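Collecting Demonstrations for a Cloth-Lifting Policy
Student project report, 9 June 2024
Olesia Ostapchuk and Georges Farah. Supervisor: Rhonda Chisholm
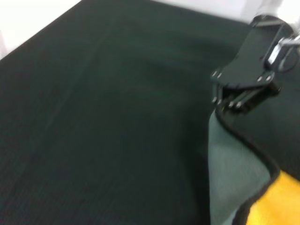

Figure 1. Wrist camera view with the gripper at the top of a multicolored textile item, over the dark green work surface.

1. Aim of the project

The goal of our project was to prepare a set of demonstrations from which a robot arm can learn to pick up soft items and put them down in another place. The learning method itself was given to us by the Fendside group and we did not change it. Our task was the data: how to record it, how to check it, and how to decide which recordings are good enough for training.

Soft items are difficult because they do not keep their shape. A box can be gripped at the same point every time, but a piece of fabric folds differently after each drop. For this reason the examples must show many starting shapes, and the person who controls the arm must choose a new gripping point in each one.

2. How we recorded

One person moved the arm with a hand controller and the other person prepared the item and pressed the start and stop keys. We changed roles after every 9 recordings, so that the style of one operator would not be too strong in the data. Olesia moves the arm slowly and corrects the angle before closing the fingers. Georges goes down faster and corrects less. At first we wanted to make our styles equal, but our supervisor advised us to keep the difference and only to write the operator's name in the log.

Each recording contains the joint positions, the state of the gripper and the video from the wrist camera. We stored them with Nechyporuk, a small logging program written by an earlier student team. It works well, but it gives a file its name only when the recording ends. Two files were lost in this way when the program was closed too early.

The wrist view is the most important one for our task. In Figure 1 the pointed top of the item meets the gripping end, and the black edging between the gray-green and the golden-yellow fabric is easy to follow. We found such edges useful when we looked through the video later — on a plain cloth it is much harder to judge where the fingers are. The bright background at the top is overexposed in the same view. We discussed this with Senan Doherty, who suggested fixing the exposure by hand. This is planned for July.

3. Checking the examples

We recorded 61 demonstrations in total. Both of us watched every one and gave it a mark of "keep", "unsure" or "remove". When our marks were different, we watched the video again together. In the end 7 demonstrations were removed. The usual cause was a late start key, so the first part of the approach was missing. A failed grip was not a cause for removal if the operator opened the fingers, went back and tried again, as the policy should also see how to recover.

The most difficult question was where a demonstration ends. Olesia stopped when the fingers opened, and Georges waited until the arm was back in its starting position. We agreed on the second rule and cut nothing from the older files, but they have a note in the log.

4. Limits and next steps

All demonstrations were made at one table and with the same dark surface. We do not know how a policy trained on them will act on a light surface, and we had no time to test it. The number of items is also small, and most of them have more than one color.

Oana Sima will continue the work with the Kostitz training scripts. We left her the log, the list of removed files and a short guide for starting the arm. The guide should be read before the first use, especially the page on the gripper force, where the default value is too high for thin fabric.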